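Help desk > Photo blog > Comments and uploads > Ticket 48

Print this ticket | E-mail this ticket

Subject: Reader comments missing from the Hindport harbour post
Opened by: Darragh Madigan
Site: Atdale Walks and Views
Status: Open

Problem as reported
The morning set from Hindport went up on 27th December. I had e-mails from readers saying they had left comments under it, but only 4 show on the page. The counter at the top says 8. Comments on older posts look fine, including the long run under the Ó Dálaigh farm lane pictures.

Tried so far
Cleared the page cache and reloaded — no change. Logged out and looked at the post on my phone, same result. Checked the spam folder and found nothing from that post. Turned the slideshow off and on again. The counter did not move.

Reply from Walteo support
The missing comments are in the database. They were sent from the slideshow view, so they are attached to single photos and not to the post. Please open Settings, then Comments, and set "Show photo comments under post" to Yes. Save, then rebuild the page.

Darragh Madigan
Done. All of them now show, including one from a woman who grew up two streets from the slipway and wanted to know if the chandler's is still there. It is. I have answered her.

Second problem, same post: new uploads stop at around 70 per cent and then go back to the start. Small files go through, large ones do not.

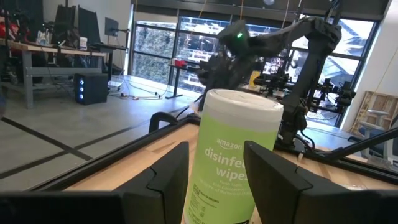 Amazon disinfecting wipes, lime-green canister.

Reply from Walteo support
Thank you. Please send the size of one file that fails, and say if you are using the browser or the desktop uploader.

Darragh Madigan
Browser. I will try the desktop uploader with the hill pictures and add the file sizes here in January — please keep the ticket open until then.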